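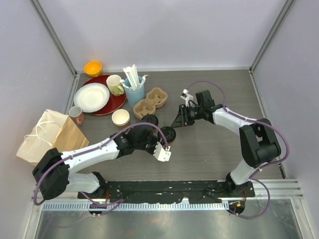

Commercial Property 2, week 6 handout
Reading a lease before you value it
Notes: Imani Mugo. Corrections to me by email pls, not in the forum

Picking up from the cap rate stuff. Last week we took the income as given. This week, where does the income come from and who pays what.

Lease types, short version

Gross: tenant pays one rent, landlord pays taxes, insurance, upkeep. Watch for a "base year" clause, which pushes increases over the base onto the tenant.
Net (single, double, triple): taxes, then insurance, then maintenance move across to the tenant. Names are used loosely. Always read the clause, never the listing.
Percentage: base rent plus a share of sales over a breakpoint. Mostly retail.
Ground lease: tenant owns the building for the term, landlord keeps the land. Whole session on this in week 9.

Worked case: Riltuvis Row

Strip center, three units. Anchor is Foltow (shoes), then Valentini, a tailor, then one vacant.

Foltow pays base rent of $300,000 a year, plus 6% of sales over the breakpoint.
Natural breakpoint = base rent / percentage
= 300,000 / 0.06
= $5,000,000
Sales last year $5,400,000. Overage = 400,000 x 0.06 = $24,000.
Total from Foltow $324,000.

Do NOT capitalize the overage at the same rate as the base. Sales can drop next year and then it's gone. Either a higher rate on that slice or leave it out and say so in the report. Half the class lost marks on this in March.

Valentini is on a gross lease. Landlord's costs for that unit come off before you get to NOI. Unit is 806 sq ft, so small money, but show the line anyway.

Vacant unit: use market rent less a vacancy allowance, then deduct leasing costs separatly. Not zero, and not full rent.

Things to check in any lease
- who signed, parent company or a local entity
- options to renew, and at what rent
- termination rights, incl. co-tenancy (can Valentini leave if Foltow goes dark?)
- caps on pass-through charges
- roof and parking lot. "Net" leases often leave these with the landlord
- estoppel certificate, matches the lease or doesnt

Reading: Lill, chapter on retail leases, through p. 98. Skip the box on lease accounting.

Exercise for next time
Redo Riltuvis Row with an artificial breakpoint of $4,500,000. Then with Foltow's sales at $4,200,000. One page, show the NOI both times and state what rate you used on the overage and why.

Due Monday, August 2, 2021, before class. Tarmo Juška is taking the tutorial that week, room 21.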